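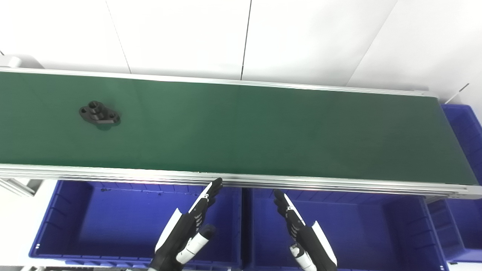
Two hands on the sorting line
Korkgate Works, Drumis. Posted Jun 27, 2024

We've had a humanoid robot on flange sorting since May, and people keep stopping us in the parking lot to ask how it's going. It's going great! Costigan sends us these black fittings by the crate, and every one of them has to come off a belt and go into the right bin. Four of us used to split that job across a shift, and if you've ever stood at a green belt for an afternoon you know what it does to your shoulders. Now the robot takes the long stretches and we take the changeovers, the odd parts and the final check. A normal day is 690 fittings, and by Friday I can still lift my arms over my head.

A fitting on the belt, hands up at the near rail and the blue bins right underneath. I love how short the reach is. We spent a whole week arguing over where those bins should go, and the people who had worked the station won (as they should!).
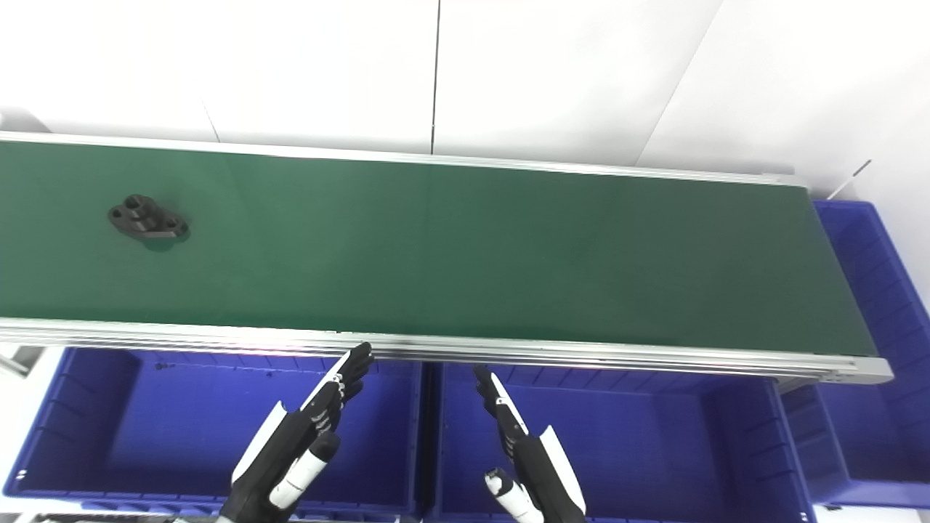
What changed for the crew

The biggest thing is the training. Three of us took the Stalwood course, 48 hours of it spread over the spring, and we came back able to stop the robot, restart it and teach it a new part on our own. I'd never touched anything like that before and now it's my favorite part of the week. We also moved the gauge bench closer to the line, so whoever is checking parts can see the belt and talk to the packing side without shouting.

Still on our list

Some 50 part types go through this station over a year and the robot knows only a few of them, so there's plenty left to teach. Next up are the long brackets. If you work second shift and want a turn at the teaching screen, put your name on the sheet by the time clock.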